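About Kulside

We are suspicious of About pages. Most of them are written by someone who has never touched the product, and most clothing ones seem to be about a grandmother. We cut and sew sleeves, cuffs and covers in dark, hard-wearing cloth, and we repair the ones that come back. The rest of this page is detail.

Janaka Gunawardena started the firm after years of buying overalls for other people and watching them fail in the same two places, the elbow and the wrist. The makers kept advertising better pockets. He took 55 worn-out jackets apart on a bench in Jillidham and found that the cloth in the arms was usually fine. The cuffs had given up, either at the seam or where the rib had lost its stretch. So we began with cuffs, and for the first two years we sold very little else.

We are often asked whether our fabric is "technical". We don't know what that means, and we have asked several mills. Ours is a ribbed knit for the parts that need to give and a plainer cloth for the parts that don't. It comes in charcoal and in a slightly darker charcoal that some customers swear is black. There was a green for one season. It showed every mark and we still have 70 metres of it, if anyone wants it.
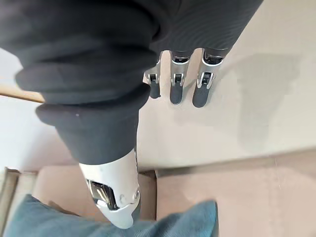 Length is where we argue most. A sleeve that is too short rides up, and one that is too long bunches, and people will put up with the second for years before they say anything. Our standard pattern, the Drister, runs long on purpose – you can roll it back, but you can't roll it forward. Some customers hate the fold. For them there is a short version at the same price, and we will shorten a long one if you send it in clean.

We don't promise a lifetime. Whose lifetime, for a start? We keep a repair book instead, and at the last stocktake in September it held 1,757 entries, of which 453 were for the same thing: the join between the cuff and the arm. We changed the stitch there. It may be better. Ask us again when the new ones have had a few winters.

Dark cloth also picks up lint. Other firms will sell you a spray for that. We tried three and went back to a damp hand.

The workroom is above the old Kalogeropoulos bakery, up the side stairs, and you are welcome to bring things in for repair between ten and four. Please empty the pockets. If you want a quote by post, measure from the elbow to the knuckle, along the outside of the arm, and write down which arm it was.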